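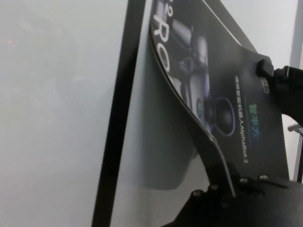
Skerkis Print & Display Workshop, finishing bench

February, after lunch

Back on the bendy cards. Today's one is the black AlphaBot 2 card, the one with the small robot printed on it and the two lines of Chinese down the side, one white one green. Want to know how tight a curve the print takes before the gloss goes dull or the edge whitens.

It goes into a proper S when you pinch the low end and let the rest lean over. Didn't expect that, thought it would fold flat at the middle. Gloss makes it really hard to judge by eye, every highlight looks like a crease. Desk lamp off next time, window light only.

What I look at each time, same order so the notes match up:
big white letters first (the RO with the little 2) - solid white on black, any crack shows there before anywhere else
then the bluish glow by the wheel, soft gradients hide damage, need the loupe
green characters last, teal into green, check for banding
cut edge all the way along, there is a thin lighter rim there anyway so dont write it up as whitening!! I did that on the last batch and had to cross out 2 rows

Routine: bend, hold for a count of 10, let go, lay it face up under the glass plate, wait, look. 7 bends per card then stop. Note the lift at the corner before it goes under the plate, not after. Forgot this twice already.

Cotton gloves for anybody turning these by hand. Fingerprints on the black are awful and the Plosix wipes leave a haze that takes about 2 minutes to go, so if you wipe, wait before you grade it.

The small outlined label near the edge - text is tiny, keep it out of the pinch area. If it gets scuffed we can't tell wear from bad print. Pinch low, below the robot picture.

Compared to the Luangrath matte samples from January this feels springier to me but thats only by hand, no number for it. Need the thickness gauge back from the Edier job, somebody has it in the other drawer set I think.

To do
gauge
new log sheet, colum for corner lift wider, can't fit the remarks
cut two plain black blanks same size, no print, as a control
ask supplier if the gloss is a film or a varnish, it changes what we call a crack
tape on the glass plate is coming up again, left side

Stopping at 4:30, rest of the stack is in the flat box, gloss side up, tissue between. Leave the lid off.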